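手工纸团老是扫不干净，大理石纹台面有没有顺手的办法

版块：家务与收纳 > 清洁日常
浏览 2236　回复 30　当前第 1 页，只看精选

楼主　豆腐皮卷
发表于晚上九点多

家里长桌是浅色大理石纹的亮面台面，吃饭、写作业、做手工都在上面。十一月开始孩子迷上了做纸花，每天都有一堆揉坏的纸。大块的用手捡没问题，麻烦的是两种：一种是揉得很紧的小团，一碰就滚；另一种是撕下来的碎屑，贴在亮面上不动，手指去捏又捏不起来。

目前的做法是先用手把大团往一处拢，再拿小簸箕接。问题出在接的那一下，簸箕口和台面之间总有一道缝，纸屑刚好进缝里，后退一下留一条线，再后退一下又是一条线。

先放一张收拾到一半的。 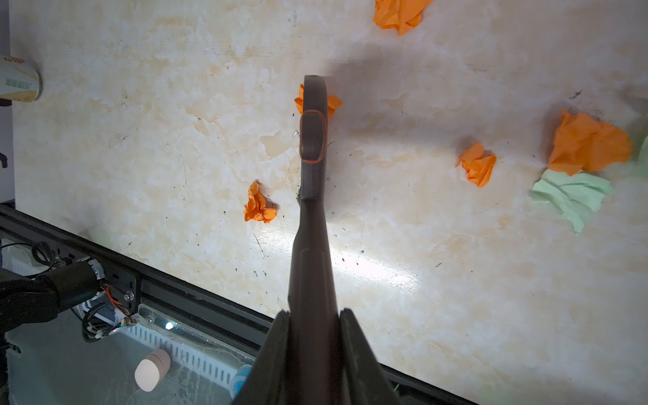 桌上的橙色和浅绿色纸团，左上方那一小点橙色就是我说的碎屑

想问三件事：
一、台面专用的小簸箕和扫地那种到底有没有区别，值不值得单买。
二、碎屑除了用湿布还有什么办法。湿布我试过，橙色的纸遇水会掉色，台面上留一个印子，得再擦一遍。
三、揉过的纸你们还留不留。

2楼　阿沁在阳台

先回答第三个，不留。我家以前留了一整箱，最后搬家的时候整箱扔了。揉过的纸再展开也有折痕，孩子自己都嫌弃，只有大人舍不得。

碎屑我用的是粘毛滚筒，撕一张新的，在台面上滚一遍就行。滚筒别买太粘的，亮面台面上粘得太牢会留胶。

3楼　老南瓜

粘毛滚筒太费了，一天一张，一个月就是一卷。

我的办法是从桌边往下扫，下面接一个垃圾桶，不用簸箕。桌边是直的，不存在缝的问题。你桌子要是圆角的就另说。

4楼　豆腐皮卷（楼主）

回复3楼：试过，桌边下面是椅子，椅子要先挪开。而且小团会弹，有的弹到桶沿外面去了，等于把桌上的活搬到地上。

回复2楼：滚筒家里有，是粘衣服的，我明天试试。

5楼　量杯半满

簸箕有区别。台面用的口要薄，最好带一条软胶边，压下去能贴住台面。扫地的那种口沿厚，扫地的时候灰尘多，漏一点看不出来，放到浅色台面上漏一点就很明显。

我用的是 Gikel 的台面簸箕，带一把小刷子，49 块。软胶边用了一年多，现在有点翘，翘起来以后跟没有差不多。

6楼　不吃香菜的木匠

49 买个小簸箕有点贵了。

拿一张硬卡纸，A5 大小，折一道边，比什么软胶边都薄。用完直接和纸屑一起扔。做手工的家里不会缺卡纸。

7楼　量杯半满

回复6楼：卡纸我也用过，装面粉、盐这些可以，装揉成团的纸不行。纸团轻但是占地方，一张卡纸放三四团就往下滚，来回要跑好几趟。

8楼　不吃香菜的木匠

回复7楼：那就折深一点，折成盒子。

9楼　量杯半满

回复8楼：折盒子的工夫我已经扫完了。

10楼　豆腐皮卷（楼主）

两位都有道理，我家的情况是大团多、碎屑少，卡纸当铲子可以，当容器不行。

补充一下我现在用的簸箕，深色亮面塑料的，直柄，头是圆的，买的时候觉得圆头好看。圆头的毛病是跟台面接触的地方只有前面一小段，两侧是弧线，往前推的时候纸团顺着弧线往两边跑。所以我后来基本上不推，直接用手抓了放进去。

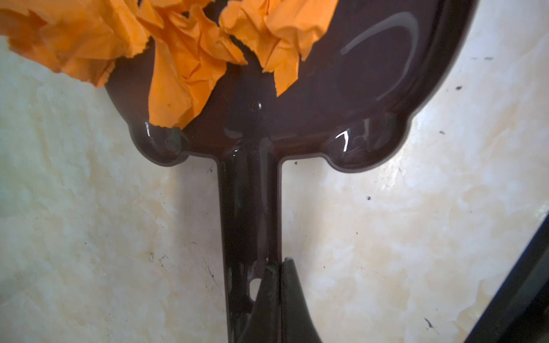 这样放的话大团没什么问题，缺点是蓬松的纸会支棱到外面，端起来走路要慢一点。我一般是放几团就倒一次，不攒。柄是平的直条，拿着不算舒服，时间长了手腕会酸，不过收拾一张桌子也用不了多久。

还有一点，深色亮面的簸箕很显灰，一层浮灰看得清清楚楚，擦完又留水印。下次买我会买哑光的。

11楼　西边的窗

楼主这种圆头的我也有一个，当初是和刷子一套买的，刷子早秃了，簸箕还在。圆头其实适合墙角和柜子里面，平面上确实不好使。

平面上要用平口的，越宽越好。我在 Plutance 买过一个平口的，宽度差不多有一本杂志那么宽，一推就是一大片。缺点是没地方挂。

12楼　老南瓜

回复11楼：没地方挂的工具在我家活不过一个月，最后都塞进水槽底下找不到了。

13楼　西边的窗

回复12楼：我是竖着插在冰箱和墙中间的，缝刚好够。

14楼　小满三斤

说说碎屑。我在手工教室做过一阵子，每天收拾的纸屑比你家多得多，办法分干湿两种。

干的：一块微微起毛的干布，从四周往中间画圈，不要来回擦。碎屑会自己聚到一起，聚成一小堆再用卡纸铲走。布选浅色的，看得见上面沾没沾东西，抖干净了再收。

湿的：不建议碰带颜色的皱纹纸和薄棉纸。橙色、红色、紫色掉色最厉害，浅绿的好一些。已经染上的话，先用干纸巾吸，再用拧得很干的布加一点点洗洁精，擦完用干布收。时间短一般都能下来，放过夜就难说了，要看台面是什么材料。

15楼　豆腐皮卷（楼主）

回复14楼：从四周往中间这个我没想到，一直是从左往右一路擦过去的，擦到右边就掉地上了。

台面材料我说不准，房子是租的，桌子是房东留下的，花纹像大理石，也可能只是贴了一层。敲起来声音不像石头。

16楼　不吃香菜的木匠

回复15楼：看侧边。花纹从面上接到侧边、纹路对得上的，多半是整块的。侧边是一圈单独的封边条，那就是面层。面层的别用太热的水，封边容易开。

17楼　豆腐皮卷（楼主）

回复16楼：看了，侧边有一圈条。那就是面层了，以后用凉水。

18楼　Koval牌拖把受害者

楼里都在说工具，我说一个省事的。桌上先铺一张大的旧包装纸或者旧桌布再做手工，做完四个角一提，全部倒进垃圾袋，碎屑也在里面，桌子都不用擦。

我家铺的是 Drarkanden 那种硅胶桌垫，可以卷起来，倒完冲一下水。

19楼　阿沁在阳台

回复18楼：硅胶垫吸灰，纸屑粘上面比粘桌上还难弄。我买过别家的一张，用了两次就拿去垫花盆了。

20楼　Koval牌拖把受害者

回复19楼：要冲水，干着抖是抖不掉的。冲完晾在椅背上。

21楼　阿沁在阳台

回复20楼：那还是多了一道冲和一道晾，我擦桌子也就一分钟。

22楼　老南瓜

支持铺东西，不支持硅胶垫。旧床单最好，抖一抖就完了，脏了进洗衣机。

23楼　小满三斤

铺床单有个问题，桌面变软了，孩子剪纸、压痕都不好使劲，写字也会戳破。教室里铺过一次，后来都撤了。铺硬一点的牛皮纸可以，四边用美纹纸胶带贴住，一张能用好几天。

24楼　草鱼不是鱼

换个思路，让孩子自己收。桌角放一个盒子，揉坏的当场扔进去。我家规定是盒子外面有纸就不开下一张新纸，执行了两个星期以后桌上基本没有散的了。

25楼　老南瓜

回复24楼：两个星期之前呢？

26楼　草鱼不是鱼

回复25楼：两个星期之前我收。

27楼　豆腐皮卷（楼主）

回复24楼：盒子放过，孩子会把好纸也扔进去，再从里面翻出来，翻的时候碎屑更多。可能是盒子太大了，换个小的再试。

纸的用量也是个问题。我上次买的是一大包，324 张混色的，想着能用到过年，看现在的速度不行。橙色用得最快，一半都是揉坏的。

28楼　西边的窗

回复27楼：先给裁小的。大张的揉坏一次就是一整张，裁成四分之一再给，揉坏了不心疼，纸团也小。

29楼　量杯半满

回复28楼：纸团小了更难扫，楼主一开始说的就是小团会滚。

30楼　豆腐皮卷（楼主）

更新一下，试了几天，把结果写在这里。

粘毛滚筒：碎屑能粘走，紧的小团粘不住，滚过去就推跑了。最后收尾的时候滚一下还行，单靠它不行。

干布从四周往中间：好用，现在每天用这个。布是一块旧的浅灰色擦碗布，洗过很多次，起毛正好。小团也能一起拢过来，比手拢得快。

卡纸：用来铲最后那一小堆，铲完往簸箕里倒。没有折边，直接用的，折了边反而贴不平。

牛皮纸：铺了一次，胶带撕的时候封边条跟着翘了一点，吓得我赶紧按回去。这张桌子不适合贴胶带，不再试了。

裁小纸：孩子不同意，说花瓣不够大。裁成一半勉强接受。

簸箕暂时不换，圆头的就当个盘子用。平口的看过几个，超过 30 块的先不考虑，等这个坏了再说。

揉过的纸我还是留了一小袋，这点和2楼意见不一样。大块的、没撕破的展开以后可以包住铁丝当花茎，或者塞在小盒子里当填充，反正看不见折痕。浅绿色的留得多，橙色的撕得太碎，留不下几张。

31楼　阿沁在阳台

一小袋很快就会变成一箱，到时候记得回来说一声。

32楼　不吃香菜的木匠

封边翘的地方用电吹风低档吹软，垫块布按住，压几本书放一晚。要是还翘就得补胶，租的房子先拍个照发给房东。

33楼　豆腐皮卷（楼主）

回复32楼：照片已经发给房东了，还没回。书先压上了。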